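### 3.2 Room layout and lighting

The bathroom study used a single showroom-style room, referred to below as Skaritz. Bathroom fixtures stood directly on the floor without partition walls, so that distances between them could be changed from one session to the next. Participants were asked to put away toiletries, wipe surfaces and return small items to the vanity. Each of the 38 participants completed the same tasks in two layouts, giving 1483 usable task segments, of which 896 came from the open layout.

In the open layout (Figure 4) the bathtub takes the middle of the floor and the vanity stands to the left, near the windows. Berge and Eide coded walking paths separately and settled differences by discussion. Paths around the tub were longer than paths along the wall, but participants changed direction less often -- a pattern also noted in our pilot with 30 segments.

Daylight was the harder condition to hold steady. Roller blinds were fitted to the windows and the overhead light was left on in every session. We did not measure glare on the tub rim or the basin, and the results in Section 4 should be read with that in mind.
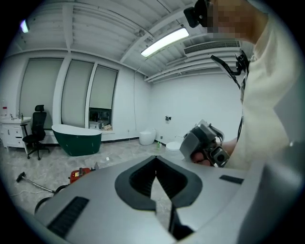

**Figure 4.** Open layout in Skaritz, with freestanding bathtub, vanity cabinet, toilets and gray roller blinds.

Bottles kept on the vanity countertop were treated as part of the layout and were not scored as misplaced items.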